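Grirnus: a word list of fruit and vegetable names

Grirnus is a small data set of names for fruit and vegetables, as they are written on shop signs and in market price lists.

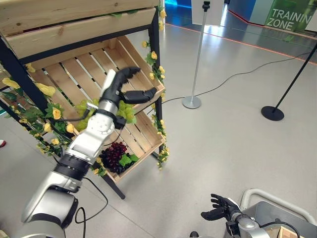
What is inside

The list has 1,179 rows. Each row is one spelling of one name. Together they belong to 461 kinds of produce, so "scallion" and "green onion" are two rows with the same kind number.

Columns

name: the spelling as found, in lower case
kind: the number of the kind
region: where the spelling is used, empty if not known
note: free text, in most rows empty

How it was made

I began with the old Ovent list, which had many double rows. Reece Fairclough checked the British names and corrected several of my mistakes with squash and marrow. In February I read again 100 rows chosen by chance, and 20 of them needed a change, mostly in the region column. These are corrected in the present file.

Known problems

Plural forms are not treated the same everywhere. Grapes are in plural, but plum is in singular. Names of apple varieties are missing. The word "pepper" has two kind numbers, please look at the note before you join tables.

Use

The file is plain text with tabs, in UTF-8. You may use it and change it freely. If you find a wrong row, please send me the name and the kind number.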